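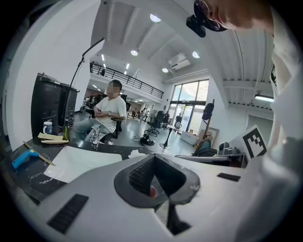 3.2 Collecting the bench recordings

Recording began once every student on the Cudel team had passed the short handling test, and from then on the work moved at a wonderful pace. Each operator took the hand-held gripper to a bench and repeated one of 2 tasks, picking up a light object or moving it to a new spot. We made no attempt to tidy the benches first. Paper, strips of pale wood, a mug and a green glass bottle could all share one desk (Figure 1), and we were keen to keep that clutter in the data – a policy trained on bare tables had let us down badly in January. The black-and-white marker on its upright board gave us a fixed reference near the work.

Figure 1. The hand-held gripper at a student bench, with the marker board standing at right.

Home Issues Authors Submit About
Search this journal Enter keywords Go

Operators worked in sessions of up to 200 attempts, and the full set came to 1177 recordings. Noreen Afridi and Aldana Troncoso labelled every one by hand, marking the moment the fingers closed and the moment they let go. We threw out recordings in which tracking dropped for longer than 300 milliseconds. That cost us a few of our favourites, including a lovely recovery by Farzana Swati after a pencil rolled away from her.

What delighted us most was how quickly the first-year students found their own style. Parveen Pirzada approached nearly everything from the side, while others came straight down, and we kept both. The Orakzai split, described in Section 3.3, holds back all the recordings of one operator at a time so that we can test whether the policy copes with a style it has never met.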